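Minutes of the December meeting, Listlow Record Circle

Held in the upstairs room, starting at half past seven. The chair opened with a warm welcome to everyone who had braved the rain, and a special hello to the members who had only known us through the mailing list until now and were putting faces to email addresses for the first time. Apologies were received from four members, one of whom sent along a tin of shortbread in place of attendance, and the meeting agreed that this was a very acceptable form of apology.

1. Minutes of the last meeting

Read and approved with one correction. The B-side played at the end of the evening was the mono mix and should not have been written down as the stereo one. The secretary is sorry about this and has been told, kindly, by three separate people.

2. The year-end compilation

This took up most of the evening, as it does every year. The call for songs brought in 52 suggestions, and we had a lovely long talk about how many of them could reasonably go on. Last year's set ran to 29 tracks and a few members felt it sagged in the second half, particularly the stretch with the two harmonium pieces back to back. Others said that was their favorite part and they had listened to it in the car more than anything else.

After some back and forth it was agreed to go to 40 tracks and split them into two parts, with the louder things in part one and the quiet, late-night things in part two. Each member is guaranteed at least one song. Where the same song was suggested by more than one person, the one who sent it first gets to write the note for it.
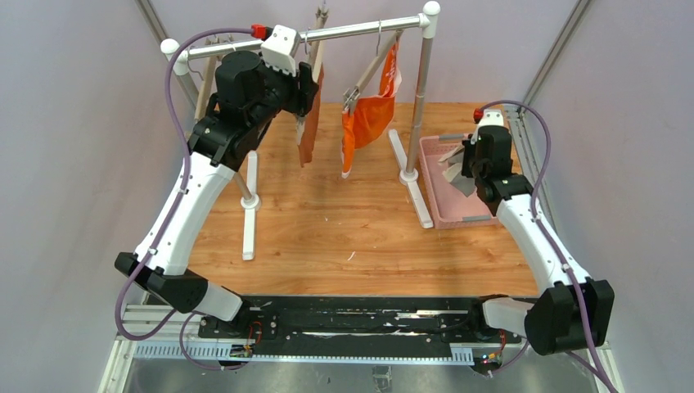

Two robot arms at the drying rack, with the pink basket alongside.

Notes for the booklet should be a paragraph or so. Please do tell us where you first heard the song, or who played it for you, as those were the notes people enjoyed most last time. Lyrics don't need to be copied out. Anyone who finds writing a chore is very welcome to ring the secretary and simply talk, and it will be typed up for them.

There was a question about file quality. Several members would like lossless files and several others have slow connections and older phones, so we will make both. The smaller version will go up first. The running order will be settled at a listening evening before the next meeting, and anybody who wants a say in it should come along to that, as it won't be reopened afterwards (we all remember the year it was).

3. The Darnine tapes

The box of cassettes from Darnine has now been sorted as far as it can be without playing them. Most are home recordings from the folk nights, some with the singers' names on the card and a good many with nothing but a date or a smudge. Two have come loose from their spools and will need new shells before anyone tries them – please don't be tempted to play them at home in the meantime.

It was agreed that nothing from the box will be posted on the blog until we have made a proper effort to reach the people singing on it. A short letter will be written and sent round, and a list of the names we do have will be pinned up at the next meeting in case anybody recognizes one. The member who brought the box in was thanked again, and at some length, for rescuing it.
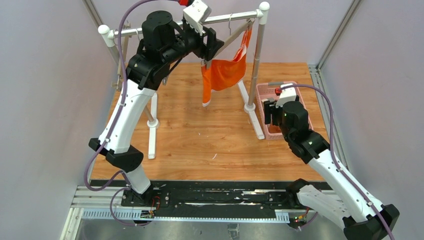

Listlow Record Circle – Blog and Listening Group

4. Blog matters

The old download links from the first few years are nearly all dead now. The group talked over whether to put everything back up or only the posts that people still write in about. The feeling of the room was for the second, at least to start with, and the comments page will be used to take requests. Posts whose music has since been reissued will have the download taken off and a line added saying where the record can be bought.

A reader had written asking for more on Vietnamese guitar records, following the short piece on the Bùi singles in the fall. The writer of that piece said there is enough material for a follow-up and would be happy to do it in the new year. The same reader also spotted that two of the titles were missing their accent marks. These will be fixed.

5. Listening hour

The Asa album was played right through on the good speakers. Opinion was warm on the whole, with some grumbling over the length of the fade-outs and a great deal of praise for the bass playing. Side two was preferred. We ran over by one song and the building was very patient with us.

6. Any other business

The turntable needs a new belt. One will be ordered out of the tea money.

Somebody left a gray scarf and a pair of reading glasses on the windowsill after the last meeting. Both are in the cupboard with the record cleaning brushes.

A request was made that sleeves go back in the crates with the opening facing up.

The meeting closed at twenty to ten. Song notes to the secretary before the listening evening, please, and bring a mug.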